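La comarca que aprendió a pagar sus deudas en común

Crédito rural y endeudamiento agrario en el valle de Ulen

Las explotaciones familiares del valle de Ulen entraron en la última década con una carga financiera que pocas podían sostener. El encarecimiento de los piensos, la caída del precio del cereal y tres campañas de sequía casi consecutivas llevaron a numerosos titulares a encadenar préstamos de temporada, contratados en enero para comprar semilla y renovados en otoño cuando la cosecha no alcanzaba para cancelarlos. El fenómeno no es exclusivo de esta comarca, pero en ella adquirió una forma particular, determinada por el reducido tamaño de las parcelas y por la ausencia de una entidad de crédito con oficina propia al norte del río.

La asociación Fidar, constituida por agricultores y ganaderos de la zona, publicó en octubre de 2023 un informe que recoge por primera vez la situación de 955 explotaciones. El documento señala que 52 de ellas habían cesado su actividad en el periodo analizado y que otras 65 mantenían pagos pendientes por un importe superior a sus ingresos anuales. La extensión media de las fincas afectadas no llegaba a las nueve hectáreas, por debajo del umbral que muchas líneas de ayuda exigen para la modernización de equipos.

El informe dedica un capítulo completo a las consecuencias personales del endeudamiento. Sus redactores sostienen que la deuda agraria se ha tratado durante demasiado tiempo como un asunto estrictamente contable. En una explotación familiar, la vivienda suele figurar como garantía del préstamo, los ingresos del cónyuge se destinan a cubrir las cuotas y los hijos conocen desde edad temprana la fecha de los vencimientos. El aislamiento agrava el problema: entre los titulares consultados era frecuente la respuesta de que no habían hablado de sus dificultades con ninguna persona ajena al hogar.

De este diagnóstico nació el Programa Pronis, que combina un fondo mutuo de garantía con un servicio de acompañamiento. El fondo se nutre de las aportaciones de los socios, fijadas en proporción a la superficie cultivada, y de una partida anual de la mancomunidad. Su función consiste en avalar la refinanciación de deudas ya existentes, nunca la contratación de otras nuevas. Esta limitación, discutida con cierta dureza en las asambleas iniciales, se mantuvo en los estatutos definitivos.

El procedimiento es deliberadamente sencillo. El titular presenta sus tres últimas declaraciones, la relación de préstamos en vigor y una previsión de cultivos. Un técnico visita la finca antes de que transcurran quince días y elabora un plan de pagos ajustado al calendario agrícola, de manera que las cuotas más elevadas coincidan con los meses de venta. El plan se remite después a la entidad acreedora, con la que Fidar negocia en nombre del conjunto de los solicitantes.

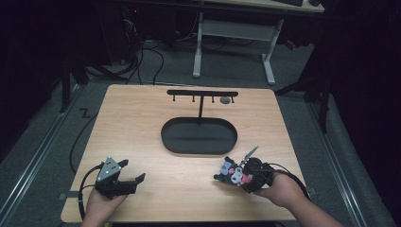
Mesa de madera clara con un pequeño colgador negro en forma de T.

La negociación conjunta ha sido el elemento de mayor eficacia. Un agricultor que acude solo a una entidad para solicitar una prórroga dispone de escaso margen; un expediente que agrupa a varias decenas de familias, con garantías compartidas y un calendario verificable, recibe otra consideración. En los primeros acuerdos se obtuvo la supresión de los intereses de demora y un periodo de carencia de dos campañas. Las entidades, por su parte, redujeron el número de ejecuciones, cuyo coste en una comarca con poca demanda de tierra rara vez compensaba.

No todas las solicitudes prosperan. El reglamento excluye las deudas contraídas para actividades ajenas a la explotación y exige que el titular permanezca en activo durante la vigencia del plan. Algunos socios han criticado este requisito, por entender que penaliza a quienes se aproximan a la edad de jubilación y carecen de relevo. La junta estudia una modalidad específica para esos casos, vinculada al arrendamiento de las tierras a jóvenes que deseen incorporarse.

El acompañamiento constituye la segunda vertiente del programa y ha resultado más difícil de organizar. En un principio se concibió como un servicio telefónico, atendido en horario de mañana, que apenas recibió llamadas. La experiencia del municipio de Pešek obligó a replantearlo. Allí, un grupo de mujeres titulares y cotitulares de explotación venía reuniéndose una tarde al mes para revisar en común facturas, seguros y plazos administrativos. La conversación sobre las cuentas conducía, sin que figurase en ningún orden del día, a la conversación sobre el cansancio, el insomnio o las tensiones domésticas.

El modelo se ha extendido a otras cuatro localidades. Las reuniones conservan su carácter práctico y cuentan con la presencia de una trabajadora social, que interviene cuando se le solicita. Los participantes abonan una cuota simbólica de 900 en moneda local por temporada, destinada a la calefacción de las salas y al transporte de quienes viven en los caseríos más apartados. La asociación ha preferido mantener los grupos pequeños y evitar las sesiones informativas multitudinarias, de escasa utilidad en anteriores campañas.

Quedan cuestiones pendientes que el fondo no puede resolver por sus propios medios. El precio que perciben los productores de cereal continúa sujeto a contratos firmados con muy pocos compradores, y el seguro agrario cubre de forma insuficiente los daños por sequía prolongada. Fidar ha solicitado que las indemnizaciones se calculen a partir del rendimiento real de cada zona, y no de una media regional que incluye las vegas de regadío. La petición se encuentra en trámite.

Tampoco está asegurada la continuidad de la aportación pública, que debe renovarse cada año con el presupuesto de la mancomunidad. Los estatutos prevén que, en caso de interrupción, el fondo siga atendiendo los avales ya concedidos y suspenda la admisión de expedientes. La próxima asamblea debatirá la creación de una reserva que permita sostener el servicio durante una campaña completa, así como la incorporación de los ganaderos trashumantes, que hasta ahora han quedado fuera por carecer de superficie propia en el valle.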